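Wire Baskets and Paper Cups: Frequently Asked Questions
Print this page | E-mail this page

Skenska supplies wire baskets, racks and paper cups to offices, break rooms and small cafes. These are the questions we get most often about setting up a drinks table.

Can I use a wire basket as a cup holder?

Yes. Any of our rectangular baskets will take paper cups standing upright. The Tallar has the closest bar spacing and is the one we suggest for cups. The Henare has wider gaps and is better for napkins, stirrers and boxed tea.

Should the cups go in upright or upside down?

Upright if they are going to be picked up and filled right away. If the table is left out overnight, turn them over or keep them in the sleeve until morning.

Will the basket scratch my table?

The feet are coated, but grit under any metal basket will mark a soft finish. Wipe the table before you set the basket down, and lift the basket when you move it. A thin felt mat works well on wood.

Where on the table should the basket go?

Toward the far edge, centered. That leaves the front of the table clear for filling cups and putting things down. On a small square table, one basket is enough.

How do I clean it?

Warm water, dish soap and a soft brush. Dry it with a towel, paying attention to the corners where the bars meet. Do not put coated baskets in the dishwasher. If coffee has dried on the bars, soak the basket for an hour first.

What size cups fit?

All of our hot cups fit the Tallar, from the smallest up to the 16-ounce. The top of the cup should stand above the rails so that it can be lifted out by the sides without touching the rim. Very short espresso cups tend to drop below the rail and are hard to get hold of.

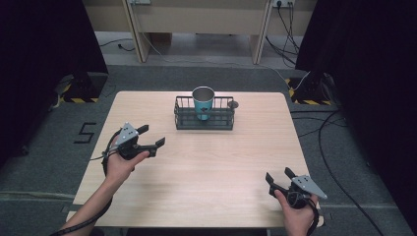 Can I mix hot and cold cups in one basket?

You can, but people will take the wrong ones. Order item 113, the clip-in divider, or use 2 baskets.

Do you sell cups by the case?

Yes. Plain and printed cups both come by the case. Printed cups are made to order and normally ship within three weeks. Orders placed in October take longer.

I am replacing an older Rernero basket. Will the divider fit?

No. The Rernero was made to a different width and the clips will not reach. We no longer stock parts for it.

Can I return a basket I have used?

Unused baskets can be returned within 30 days in the original box. Used baskets can be returned only if there is a fault in the weld or the coating. Cups cannot be returned once the sleeve is open.

Print this page | E-mail this page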